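Drevero Community Help > Hand-held capture kits > Before you buy

Nondmont two-gripper kit: usable seated at a slatted table, or does it need a proper bench?

Posted by Laimutė Luik
April 9, 2018

I have a quote for the Nondmont hand-held kit (two grippers, cabling, the capture licence) and I am trying to decide between that and renting the Ulton pair for a month. The work is tabletop tidying: picking small household items off a table, sorting them into a shallow box, putting lids back on bottles, that sort of thing. The recordings go to a colleague who trains the arm policy, and she wants varied homes, so we can't use a lab bench. Mostly it will be whatever table the operator owns.

What I can't work out from the product page:

1. The page says the operator should stand. Two of my operators would need to sit. Does sitting spoil the recordings, or is it only advice about reach?

2. Does the tracking mind a slatted or patterned surface? The manual only says "matt, level, free of reflections".

3. The blue pads. Are they good enough for thin lids and soft packs, or do people swap them for something else?

4. Cable. The quote lists a tethered version and a battery version, the battery one being a good deal dearer. Is the tether a real nuisance when seated?

I have read the two pinned threads. They are both about the older single-gripper model.

Helju Grigaitė

I have run the two-gripper kit, tethered, for 13 weeks, nearly all of it in people's flats. Taking your points in order.

Sitting is fine. The standing advice is about reach and about keeping your knees out of the lower part of the view. If you sit, your legs will be in some of the footage whatever you do. Ask your colleague if her pipeline masks the operator. If it does, leave it alone. If it doesn't, move the chair back by a hand's width and work with the arms further out. Seated operators tire in the shoulders sooner, so I cap a session at 96 episodes and stop for the day at that, even if they say they feel all right.

Slats. Tracking has been steady for me on slatted camping tables. What does go wrong is repeated texture with nothing else in view: if you clear the table completely and look straight down at it, the position can jump by one slat. Keep a few fixed objects towards the back and don't move those during the take. The room behind helps as well. Bare white walls are worse than a cluttered corner.

Glossy floor tiles bother it more than the table does. A lamp reflected in the tiles moves as you move, and the tracker will sometimes take it for a landmark. Draw the curtain or switch off the lamp on that side, and run the surface check again from the settings menu afterwards.
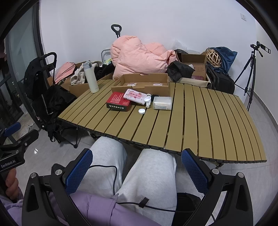

For pads, leave the textured blue ones on to begin with. They hold soft packs without trouble if you take the pack by its thickest part. Flat round lids are the hard case. Lying on slats, a lid has no gap under it for the pad tip unless one edge is over a gap, and people end up pushing it along the table until it catches. Your colleague may or may not want that in the set. I told my operators to approach at a low angle and close slowly, and drop-outs on lids fell to 7 in a hundred. The Popescu thin pads do better on lids and worse on everything heavy, and changing pads means recalibrating, so I would not mix them within one session.

The tether is a nuisance for the first day. Run it over the thigh and down on one side, with a strap at the leg, and leave a loop of slack at the wrist. If it goes under the table it will snag on the support legs. I would not pay for the battery version for seated work.

One thing missing from the product page: the opening width drifts if the pivot pins work loose. Check them each morning. Mine needed a quarter turn after 4,000 closes or so according to the log, and the next set lasted longer. Support will send spare pins if you ask, but it took them until May last year to answer me.

user_tp_ridge

We rented the Ulton. Lighter. Software is worse, it loses the left hand when the two cross. Didn't try it sitting down. If you only want a month then rent, I suppose, but check the deposit.

Mod_Drevero

Laimutė, on the standing requirement: the wording comes from the old single-gripper manual and is under review. Seated use doesn't affect the warranty. The surface check is under Settings, Tracking, Surface, and takes less than a minute. Please run it on each new table and keep the result with the session, as support will want it if you open a ticket.

The pads are sold in pairs. A kit needs two pairs, and the order form lets you buy one, so look at the quantity before paying.

Laimutė Luik

Thank you both. The masking point settles the seating. I'll take the tethered Nondmont kit with the standard pads and order one set of the thin ones to try on lids separately. Helju, do you tape the cable at the elbow as well, or only strap it at the leg?

Helju Grigaitė

Leg only. Tape at the elbow pulls when you reach for the back of the table.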